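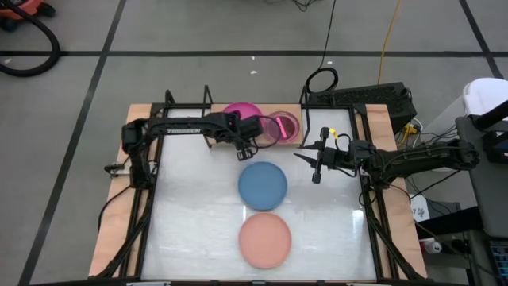 October, and the shops in Worimura had the anniversary cards out next to the pumpkins. She bought one every year. He never did. Four years now and the deal was he made the tea, she did the mushy stuff.

Except this year no card. She'd stood at the rack in Kwok's, 124 of them, hearts, bears, a bear holding a heart, and put her purse back in her bag. Caught the 18 home. Didn't cry. Nearly did at the lights.

He was in the kitchen when she got in. Onions going. Radio on too loud.

"You're late," he said.

"Bus."

"Right." He stirred. "Get anything nice?"

"No."

She took her coat off - one arm, then forgot the other. Stood there half in it. He looked at her properly then, first time in weeks, it felt like, and turned the radio down.
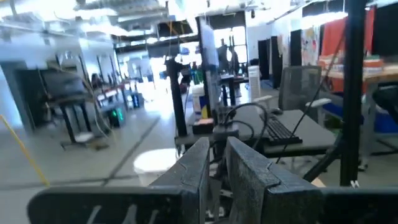

A white bucket on the floor and a keyboard on the bench.

"I rang Vamell," he said. "About the cottage. The one at Wakano with the awful curtains."

"That was years ago."

"They've still got the curtains. I asked." He wiped his hands on his jeans, wich she hated. "It's 90 for the night. I said yes. Should of checked with you first."

She didn't say anything. The onions were catching and niether of them moved.

"I didn't get you a card," she said.

"Good. Hate the things."

"You kept them, though. They're in the drawer with the batteries."

"Well," he said, and went back to the pan. "Take your other arm out."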